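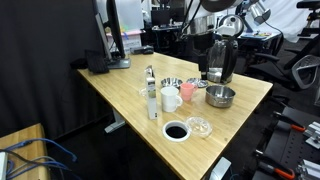 Fig. 1. Mugs, bowls, saucepan and kettle sharing the desk with the keyboard and monitor.

16 Sep 2018
Clem Gilchrist

Our project began with a complaint, as I suppose a good many do. Tadhg Fitzgerald wanted a cup of tea and could find nowhere to put his mug down, and by the time we had finished grumbling we had the makings of a study - how do people make a desk do the work of a kitchen, and what would help them do it better?

The desk we chose has a light bamboo-wood top with a long stripy grain, which we all grew rather fond of. It is meant for a computer, and the monitor and keyboard keep the left-hand end. Everything else has drifted into the remaining space: a white mug and a smaller pink one, a stainless steel saucepan, two shallow steel bowls, and the electric kettle near the back corner. Even the round grommet hole has a clear plastic lid for a neighbour.

We asked 10 people to lay out the same things in whatever way felt natural, and then to talk us through it. Villads Þrastardóttir did most of the listening, being much the most patient of us, and I wrote up the notes. I had expected a great deal of disagreement and there was some, mainly over the bowls, which people either stacked at once or refused to stack at all. Nearly everyone wanted the kettle well away from the keyboard, though, and nearly everyone wanted a mug within reach of it.

The saucepan gave us the most trouble. It takes up a good deal of wood for something you might want once a day, and two people asked, quite kindly, whether it needed to be there. We talked this over at length and kept it in, as the shared flats we visited in December all had at least one pan living somewhere it shouldn't.

Our suggestion is a simple raised shelf, 600 mm long, to stand along the back of the desk with the bowls on top and the mugs underneath. Teodoro Villaseñor has drawn it up twice now - the first version was handsome but would not have let the pink mug out without tipping it. We would still like to try the second with a fuller set of crockery, and to ask the same people back to see whether they change their minds about stacking.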